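The Plate Counts

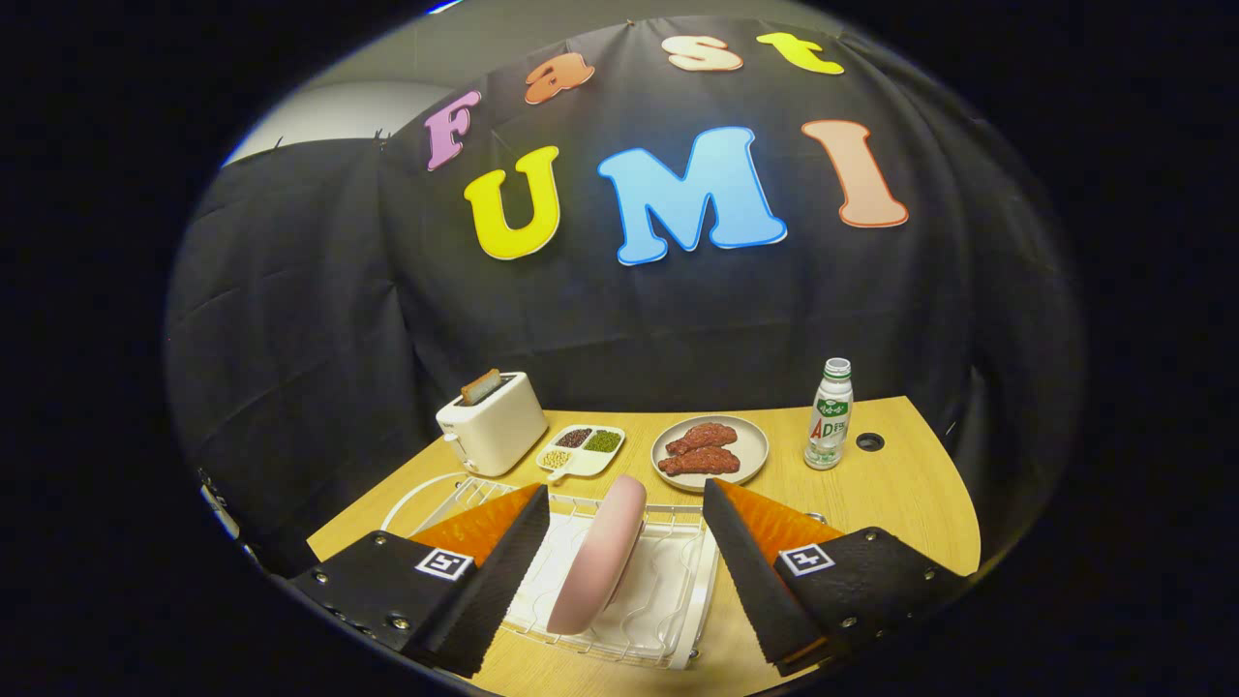 The rack, the pink plate, and the letters over the table.

By June I had picked up that pink plate so many times I could've done it asleep, and I'm pretty sure I did once or twice. The deal at Lostberg was simple: you work the gripper by hand, the computer watches, and later a robot arm tries to do what you did. We needed 188 good demonstrations before Nikola Wasilewska would let us train anything.

"You're too smooth," she told me on the first run through my clips.

I thought that was a compliment — nope! She put mine next to Tihomir's on the big screen. Mine went straight in, closed, lifted. His wobbled, stopped a little short, backed up and came in again from the side.

"His are terrible," I said.

"His are terrible and then they're fine," she said. "Yours never have to get fine."

So we trained two versions, one on my clips and one on his, and ran each for 16 tries on the arm in the next room. I brought pretzels. My version looked gorgeous right up until it missed by a hair, and then it just kept lifting, very elegantly, a whole lot of nothing. It got six. Tihomir's version bumped the rack, seemed to think about it, scooted over and got the plate. It dropped one and got all the rest, and he yelled so loud that somebody from Eltau downstairs came up to check on us.

I sulked through a whole bag of pretzels. Then I went back to the table, picked up the gripper, and came in a little crooked on purpose (which is weirdly hard once your hands know better).

"Worse," Nikola called from her desk.

I backed up, shifted left, and went for the plate again.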